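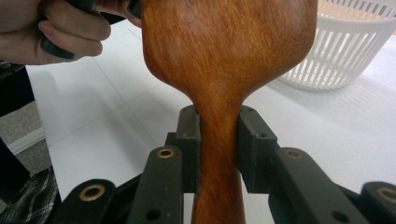 Section 2. Before You Buy: Planning and Budget

Read this section before you fill in the order form. The Turklow planning sheet that came with your quote covers the parts Disex sells. It leaves out several things you will end up paying for, and it is generous with itself on the ones it does include.

2.1 Decide what you are buying

1. Write down the objects the gripper has to hold. Use the real ones from your own kitchen, store room or bench. Sample blocks are easy to grip and prove very little.

2. Mark every object that changes width along its length. Spoons, paddles and anything with a neck belong on this list. Measure each one at the place where the pads will close, and again at its widest point.

3. Mark anything with a smooth or glossy finish. Ask for a grip test on those pieces in writing.

4. Choose between the hand-held unit and the arm-mounted unit. If you can't yet say which tasks the arm would do on day one, order the hand-held unit only.

NOTE: The brochure says the hand-held unit "pays for itself." Ask what it was compared with. We have not seen a worked figure that we could follow from start to end.

2.2 Build the budget

1. Start with the hand-held unit, $1875 at the current list price.

2. Add $333 for the spare pad kit. It is listed as optional. Pads wear, and the unit is no use without them, so treat the kit as part of the price.

3. Add $2000 for staff time in the first season. This is our planning figure, and it will be low if you have more than one shift to train.

4. Leave the "expected savings" line blank. Fill it in after you have your own records.

CAUTION: Do not carry the savings number from the Trandton case study into your own budget. That site ran one task on one table. The study does not say how many failed grips were thrown out before the results were added up.

2.3 Plan the space

1. Pick a flat work surface with room to set objects down on either side of the operator. Bins and baskets take up more of it than people expect.

2. Check that the operator can hold the unit with an elbow bent and still see the pads close.

3. Try a full 15 minutes of steady work before approving the layout. A two-minute demo tells you nothing about a tired wrist.

2.4 Questions to send with the order

Are pads from the older Mofokeng model a true fit, or do they need new screws?
Who pays return shipping if the grip test fails?
Does the warranty cover the linkage joints?
Will the quoted price still hold in October?

Keep the replies with your purchase papers. Phone answers don't count.

Section last revised Mar 4, 2022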